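Chapter 3
Rendered Rooms as Training Ground

3.1 Why the scene comes first

The previous chapter treated the policy as a function from camera input to motor command and took the input for granted. In this chapter we take the input apart. A policy trained in simulation sees only what the renderer gives it, and most of the failures we meet later in the book can be traced to choices made before a single training step was run: which surfaces were drawn, how they were coloured, and where the objects were put.

The method discussed here is scene randomisation. The idea is simple. If the colour of a floor carries no information about the task, then the floor should change colour between episodes, so that the learner cannot lean on it. The same holds for walls, for furniture and for small clutter. What stays fixed is the geometry that matters to the task and the rule by which success is scored.

We follow the form of the method set out by Lūse and Yakubu in their work on the Hallus simulator. Their scheme divides a scene into 2 layers. The backdrop layer holds the large planes and anything fastened to them. The object layer holds free-standing items, each drawn from a library and given a position and a heading. The layers are sampled separately, and the seed for each is stored with the episode so that any scene can be built again.

3.2 Sampling the backdrop

Colours and textures are drawn from a fixed list of 100 materials. An early version of Hallus drew plain colours at random from the full range, which gave strong variety but poor transfer. Policies trained in this way became steady against changes of hue and stayed weak against fine patterns, such as joints between boards. Replacing plain colours with textured materials removed most of the weakness at no cost in training time.

No check is made that materials match. A colour pairing that would look odd in a house is kept, and so is an object that would not be found in the room at all. Yakubu tested a filtered version, in which a hand-written table ruled out unlikely pairs, and found no gain on the Westerberg test rooms. The table was dropped in May and has not been used again.

3.3 Sampling the objects

Placement is harder. Objects thrown down evenly over the floor tend to block one another, and a crowded scene teaches the policy little about distance. The Tendotora rule sets a least spacing between items and allows large parts of the floor to stay bare. Scenes of this kind look dull, but they give clean evidence on depth: with few other cues to hand, the learner must use apparent size and the line where floor and wall meet.
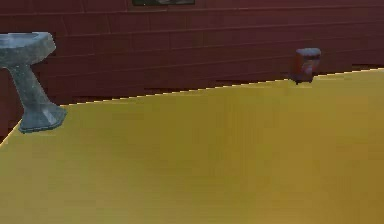
Figure 3.1. A sparse rendered scene with a panelled wall. The pedestal sink is nearer the viewpoint than the small boxy object at right.

Image resolution is kept low throughout training. Lūse reports that sharper images slowed each run and left the final score unchanged – a result that holds for navigation and should not be carried over to grasping, where small edges matter far more.

3.4 Plan of the chapter

Section 3.5 gives the sampling procedure in full. Section 3.6 defines the transfer gap and shows how to measure it with 18 held-out scenes. Section 3.7 deals with shadow and contact errors, in which an object seems to float above its support. Readers who have already worked with the Trisinness scene format may pass over 3.5 and start with the exercises at its end.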